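Notes for the bin cell talk, Monday, May 30, 2022
6 min read

Okay, hi everybody, thanks for coming back after the coffee. I have one arm, one bin, and a lot of opinions about cables, so let's go.

(Say who I am. Keep it short this time!)

I look after the picking cell we call Rirel. Keyvan Ansari built the first version of it and handed it to me with a two-page document and a bag of zip ties. I still have the document. The zip ties went fast.

First thing, the bin. If you only remember one part of this talk I'd like it to be the bin, even though everyone came for the arm. Our picks are planned against a bin position we measure once and then trust. So when the bin creeps, every pick creeps with it, and you get these sad little misses along one wall that look exactly like a bad gripper. I spent two days taking a gripper apart over that. It was the bin.

So we clamp it. Ordinary bar clamps, hand tight and then a bit more, pads over the wall of the bin. Before each run I push on the corners with my palm. If anything gives, I loosen all of them, set the bin against the marks again and start over. Don't just tighten the one that slipped — you'll pull the whole thing crooked.

(Pause here. Somebody always asks why we don't bolt it down. Answer: we swap bins, and I like my table.)

Second thing, the cables. The arm comes with its own idea of where cables should go and then you add a gripper, and the gripper needs its own wires, and now you've got a bundle on the outside of a machine that loves to twist. What we want is a loop with enough slack for the wrist to turn all the way in both directions, tied off on the link above it. Too tight and you pull on the connectors. Too loose and the loop swings down into the bin and knocks stuff around, or worse, blocks the gripper from a corner.

Go to the next slide and leave it up for a while.

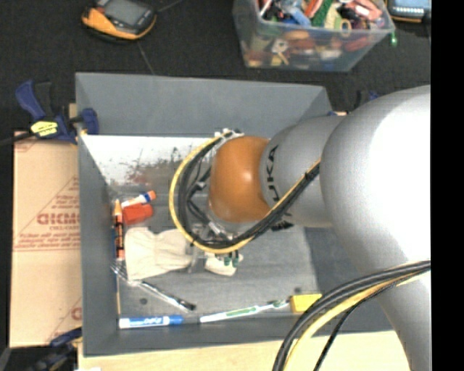 Rirel over the bin. Follow the yellow cable around the orange joint.

Look at how far that loop comes out to the side. That's the part I check with my hands, with the arm stopped and the button locked out, please. I run a finger along the underside of the bundle where it passes under the cap and feel for flat spots or sticky spots. Then the ties. You see that scruffy tie sticking out under the gray link? Trim your ends, people. A rough tie end can rub on a jacket, and I count myself among the people who need to hear this.

The second bundle, down in the corner of the picture, gets less love and needs just as much. It runs close to the edge of the bin, so at the start of a shift I jog the arm slowly to the far corners and watch that one bundle the whole way. Only that. If you try to watch the gripper too you'll miss it.

(If time is short, skip to the log.)

Third thing, the fingers. We go through a set every 1204 picks. Why 1204? Because we planned on 1200 and the counter on our script was off by four, and by the time I noticed, all the charts said 1204. It stays. When I swap a set I wipe down the mounts, put the new ones on, close them on a piece of scrap cloth and tug. Cloth is my favorite test. A block will forgive a bad finger, and a soft cloth won't.

Which brings me to what goes in the bin. For a check run I like a mix: markers, a pen, a toothbrush, a block or two, something floppy. Pens end up lying along the walls and that's where you find out if your bin position is right. If the pens on one side keep failing and the middle is fine, go back to the first thing I told you. Check the clamps.

The log. One line per day, on paper, next to the cell. Date, initials, clamps, cables, fingers, anything odd. We tried it in the Wistari tracker and people filled it in on Fridays from memory. Paper works better for us. I have 124 lines so far and I've gone back to them more often than I expected, mostly to settle arguments.

Last August we had a fault that stopped the arm every afternoon. Mornings were perfect. I read back through the log and saw "re-tied bundle" right before it started, in my own handwriting. I'd pulled one connector a hair off straight. Ten minutes to fix, once I'd stopped blaming the controller.

(Questions. Repeat them into the mic!)

Comments

fankhauser_fan: Was at the talk, the palm test on the bin corners already caught one for us this morning. Thanks!

Dot: Do you use fabric sleeve on the loop or leave it open? We sleeved ours and now I can't see the wear.

Nirar bench crew: We change fingers at 200 picks, but ours are a lot softer. Would love a copy of the paper log sheet.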